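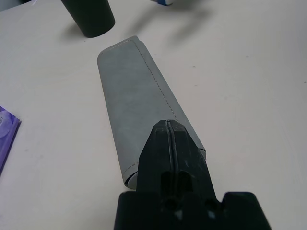 Vurnavham library to give out pencil cases before school starts

The Vurnavham town library will hand out filled pencil cases to local students on Tuesday, its second year running the school supply drive.

The library has 78 cases ready for children entering grades three through eight. Pickup is in the downstairs reading room from 3 p.m. to 6:30 p.m. Families do not need to sign up ahead of time, and there is no income requirement. Each child should come along in person if possible, so that he or she can choose a case.

Most of the cases are soft zippered pouches, long enough for a new, unsharpened pencil. Children's librarian Lovisa Forsberg said last year's hard plastic boxes took up too much space in backpacks and the lids cracked before winter break.

"We asked the kids what they wanted and they said something quiet," Forsberg said. "The boxes rattled every time somebody opened a desk."

The pouches were paid for by Trollard, the stationery store on Mill Street, which also sold the library pens and erasers at cost. Store owner Aigars Lepik said gray and dark blue were picked over brighter colors at the request of the middle school students, who did not want anything that looked too young.

Every case will hold pencils, two pens, an eraser, a sharpener and a 6-inch ruler. Students in grades six and up will also get a highlighter. Scissors and glue are not included this year. The elementary school keeps its own supply in the classrooms, according to Ismail Fawzy, who teaches fourth grade there.

Fawzy said teachers would like families to write the child's name on the inside of the pouch near the zipper, where the ink does not rub off as fast. Laundry markers will be available at the pickup table.

The drive is still short of colored pencils. Unopened packs can be left at the library's front desk until noon on the day of the giveaway, or at Trollard during store hours. The library cannot take used markers or opened glue.

Another 15 cases have been set aside for students who move into the district after the school year begins. Parents can ask for one at the main office of either school.

Any cases left over on Tuesday evening will go to the after-school homework room, which reopens in September. For questions about the drive, call the library during regular hours and ask for the children's desk.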